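Ernik Game Room, Prenotthorpe — Opening Check Before Public Play Evening
Date: January 21, 2019
Checked by: Ilgın Aksoy
Second reader: Darnell Whitfield

Please write a comment also when the answer is OK. The last list from December had only ticks and I could not use it.

1. Exit door opens fully from inside
OK. It is a little heavy, but one hand is enough.

2. Walkway between console stations
NOT OK at first. Two beanbags were in the way at station 4. Moved to the wall, now OK.

3. Power strips
OK, except station 6. There one strip was plugged into another strip. I took it out and station 6 stays off until Firdevs brings a longer cable.

4. Headset cables and ear pads
One ear pad is torn and the foam comes out. Headset put in the repair box. Others wiped and OK.

5. VR corner, floor marking
Tape is loose on the window side. Players feel the edge with their feet, so this matters more than it looks. New tape needed.

6. Flashing light notice
OK at the entrance. Missing beside the rhythm game — please print one more.

7. Age labels on the game shelf
OK. Salach was standing with the children's titles, I moved it to the upper shelf.

8. Screens fixed to wall
Seven OK. The eighth moves when I push the corner. Do not use it before Darnell looks at the bracket.

9. Number of visitors
Limit is 50 with staff included. Counter at the door was set back to zero.

10. First aid box
Plasters are few. Eye wash is in date.

Open points: 3, 5, 6, 8, 10. Nazmiye Dursun will sign when they are closed.

Comment from Darnell: Bracket had one screw missing. Replaced, I pulled on it hard and it holds. Item 8 can be closed.
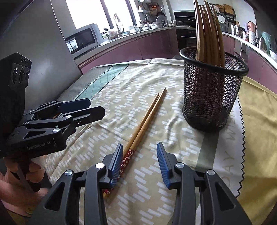
Chopsticks with a dark red patterned band, between blue finger pads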